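Skostell publishes set-up and care routine for its two-arm folding bench

Gamidton, 2019-05-06

Skostell has today released the full set-up and care routine for the two-arm folding bench at its Gamidton workshop. The routine covers mounting, cabling, daily checks and joint replacement, and is free to download from the Skostell website. It was written with Pearce, the Clavgate firm that prints the arm links.

The bench is used to develop garment handling. Two small arms stand at opposite ends of a white table and work on one T-shirt at a time. The links are 3D-printed and the joints are hobby-size servo motors, so most repairs can be done in the workshop with a screwdriver and a spare part from the drawer.

Skostell began keeping a maintenance log for the bench in February. By the end of April it held 2,325 folding attempts and 205 stoppages. Most of the stoppages came from three causes: a servo plug working loose, a base shifting on the table, or a fingertip worn enough to let cloth slip. The new routine deals with those first.

Mounting

Each arm is clamped to the table and the clamps are checked by hand at the start of every shift. If a base has moved, the operator loosens the clamp, lines the base up with its mark, tightens it again and runs the homing sequence before any cloth goes down. The homing sequence takes around 6 minutes for the pair.

Cabling

Servo leads are left with enough slack to let each joint reach the end of its travel. Earlier versions of the bench had the leads tied close to the links, and the plugs pulled out at full reach. The routine now asks the operator to move each joint slowly through its range with the power off, watching the leads as they go, and to reseat any plug that has lifted. Mains cables stay on the floor, off the table top.

Fingertips

The printed fingertips are treated as wearing parts. A pointed tip is used for picking up an edge and a flat one for holding cloth down. Both are looked at daily and changed when the edge has rounded. 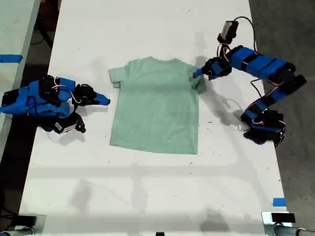

Changing a tip means checking the grip again. The operator lays out a shirt, closes the gripper on the edge of a sleeve and lifts it a short way. If the cloth slips, the closing position is adjusted one step at a time until it holds. The new value is written in the log with the date and the arm it belongs to.

Joint replacement

A servo that runs hot or buzzes at rest is taken out and replaced the same day. The replacement is centred before it is fitted - a step that was often missed before the routine was written down - and the arm is homed twice afterwards.

Availability

The routine, the blank log sheets and the print files for both fingertips can be downloaded now. Printed spare links can be ordered from Pearce in Clavgate. Skostell will update the routine when the next set of log figures has been reviewed.

Press enquiries should be sent to the Skostell office in Gamidton.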